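Trarnel: corpus de comunicados de comissões mistas de fronteira

Este site utiliza cookies para guardar preferências de leitura. Ao continuar a navegar, aceita a sua utilização. Aceitar | Gerir preferências

README e ficha de dados

Resumo

O Trarnel reúne 613 comunicados finais de comissões mistas de fronteira, em português e em francês. Os textos foram emitidos no fim de reuniões bilaterais sobre patrulhamento conjunto, circulação de pessoas, comércio local e troca de informação entre forças de segurança. Cada comunicado foi transcrito, segmentado em parágrafos e anotado com o tipo de compromisso assumido pelas partes.

A recolha partiu do fundo Stirnmont, um arquivo de documentação diplomática impressa. Uma parte menor veio do fundo Duveck, que conserva cópias dactilografadas e provas corrigidas à mão. O campo "fundo" indica a origem de cada documento.

Conteúdo do pacote

O pacote tem cinco ficheiros:

comunicados.csv: uma linha por comunicado, com identificador, comissão, ano, língua, fundo e número de parágrafos.
paragrafos.csv: uma linha por parágrafo, com o texto e o identificador do comunicado.
compromissos.csv: anotações ao nível do parágrafo.
comissoes.csv: lista das oito comissões mistas, com a designação usada nos documentos e as variantes encontradas.
LICENCA.txt: condições de utilização.

Todos os ficheiros CSV estão em UTF-8, com ponto e vírgula como separador e aspas duplas a delimitar o texto. As quebras de linha dentro de um parágrafo foram substituídas por um espaço. Quem abrir os ficheiros numa folha de cálculo deve importar a coluna "id_comunicado" como texto, ou perde os zeros à esquerda.

Campos principais

id_comunicado: identificador estável, mantido entre versões.
comissao: código da comissão, a cruzar com comissoes.csv.
ano: ano da reunião, tal como consta no cabeçalho. Quando o cabeçalho não o indica, o campo fica vazio, mesmo que o ano se possa deduzir do texto.
lingua: "pt" ou "fr".
fundo: "stirnmont" ou "duveck".
texto: transcrição do parágrafo.
tipo: categoria do compromisso (ver secção seguinte).
parte: quem assume o compromisso. Os valores são "ambas", "primeira", "segunda" e "indeterminada". A ordem das partes é a do título do comunicado.
incerto: "1" se os anotadores discordaram e a decisão foi tomada em revisão.

Categorias de anotação

patrulha: operações conjuntas ou coordenadas no terreno.
informacao: partilha de relatórios, listas ou contactos entre serviços.
circulacao: regras para residentes, pastores, estudantes e trabalhadores.
comercio: mercados de fronteira, taxas e horários de posto.
demarcacao: marcos, levantamentos e reconhecimento de traçado.
reafirmacao: fórmulas de amizade e boa vizinhança sem obrigação concreta.
outro: tudo o que não cabe nas anteriores.

Um parágrafo pode ter mais de uma categoria. Nesses casos, compromissos.csv tem uma linha por categoria. A categoria "reafirmacao" exclui todas as restantes: se houver uma obrigação concreta no mesmo parágrafo, anota-se só a obrigação.

A distinção entre "patrulha" e "informacao" foi a que levantou mais dúvidas. Muitos comunicados falam de "coordenação reforçada" sem dizer se há deslocação de efectivos. A regra seguida foi anotar "patrulha" apenas quando o texto menciona operações, percursos, efectivos ou postos. Nos outros casos ficou "informacao", com "incerto" a 1.

Processo de transcrição

Os documentos do fundo Stirnmont foram digitalizados e passaram por reconhecimento automático de caracteres, com correcção manual posterior. Os do fundo Duveck foram transcritos directamente por leitura, dada a qualidade do papel químico. As emendas à mão foram incorporadas quando eram legíveis. As ilegíveis aparecem como [ilegível] no corpo do texto.

A ortografia original foi mantida, incluindo gralhas e topónimos grafados de maneiras diferentes no mesmo documento. Não há lematização nem etiquetagem morfológica. As listas de delegados, que costumam ocupar o final dos comunicados, foram retiradas da transcrição.

Usos previstos

O corpus foi pensado para estudos de linguagem diplomática, história das relações de vizinhança e classificação de texto em português e francês. Serve também para comparar a formulação do mesmo tipo de compromisso em comissões diferentes.

O corpus não permite concluir se os compromissos foram cumpridos. Um comunicado regista o que as delegações aceitaram publicar, e várias comissões assinavam actas separadas que não estão aqui. Desaconselha-se o uso dos dados para medir a segurança de uma zona de fronteira ou o estado real das relações entre dois governos.

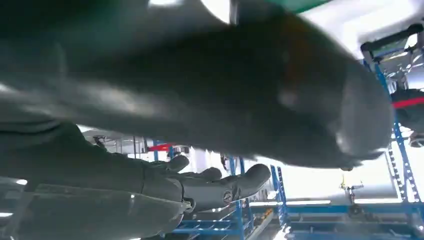

Departamento de Documentação Política, Grupo Trarnel

Limitações conhecidas

A cobertura é desigual. Há comissões com séries quase contínuas e outras com intervalos de vários anos, sem que se saiba se houve interrupção das reuniões ou perda de documentos.

Quando existiam as duas versões linguísticas de um comunicado, cada uma conta como registo próprio. A ligação entre elas está no campo "id_par" de comunicados.csv. Quem fizer contagens por reunião deve agrupar por esse campo, senão conta duas vezes o mesmo encontro.

As versões portuguesa e francesa nem sempre coincidem. Encontrámos parágrafos presentes só numa delas e prazos diferentes para a mesma medida. Não harmonizámos nada.

Versões

Versão 2: corrigidos os códigos de comissão trocados no fundo Duveck, acrescentado o campo "incerto" e revista a categoria "circulacao". Os identificadores não mudaram.
Versão 1: primeira distribuição, sem anotação da parte que assume o compromisso.

A próxima revisão está prevista para setembro e deve limitar-se às variantes de topónimos.

Ferramenta de consulta

O pacote pode ser aberto com o Seo, o leitor de corpora usado pelo grupo. Basta indicar a pasta onde estão os ficheiros e escolher paragrafos.csv como tabela principal. A pesquisa ignora acentos por defeito, o que junta formas como "acta" e "actá" (gralha frequente nas provas). Para desligar este comportamento, marque "correspondência exacta" nas opções.

Licença e citação

As transcrições e anotações podem ser reutilizadas para fins não comerciais, com indicação da origem. As digitalizações não fazem parte do pacote e devem ser pedidas ao arquivo respectivo.

Forma de citação sugerida: Grupo Trarnel, Corpus de comunicados de comissões mistas de fronteira, versão 2.

Os erros de transcrição podem ser comunicados através do formulário do repositório, com o id_comunicado e o número do parágrafo.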